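Refurbishing Desktop Computers for Classroom Loan
Project report, Skernora Technical School, Lustumthorpe

3. Condition of the Machines

The school received 185 retired office desktops in December. Each one was opened, cleaned and checked before any parts were ordered. The project group recorded the state of the case, the motherboard, the processor and the memory slots on one sheet per machine. Where the processor was already in its socket, it was left in place.

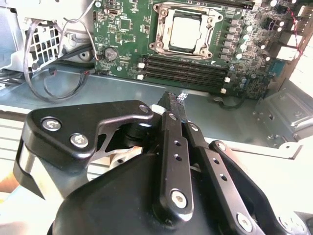
4. Memory Installation

Memory had been removed by the previous owner. The boards chosen for the first trial have four slots beside the processor socket, with a latch color that alternates from one end of the slot to the other. Kagiso Mkhize prepared a one-page guide on slot order. Students were asked to read the printing on the board before inserting a module, and to record any board on which the printing could not be made out. Modules were pressed in evenly at both ends until the latches closed.

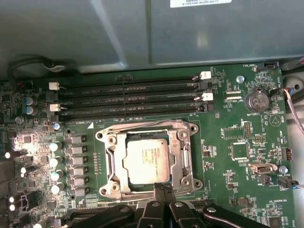 Busisiwe Gumede wrote in her comments on the draft that the guide should state which slot is filled first when only 2 modules are available, and that the old thermal paste should be cleaned off before a machine is approved for loan. Both points were accepted. The revised guide is attached as Appendix B.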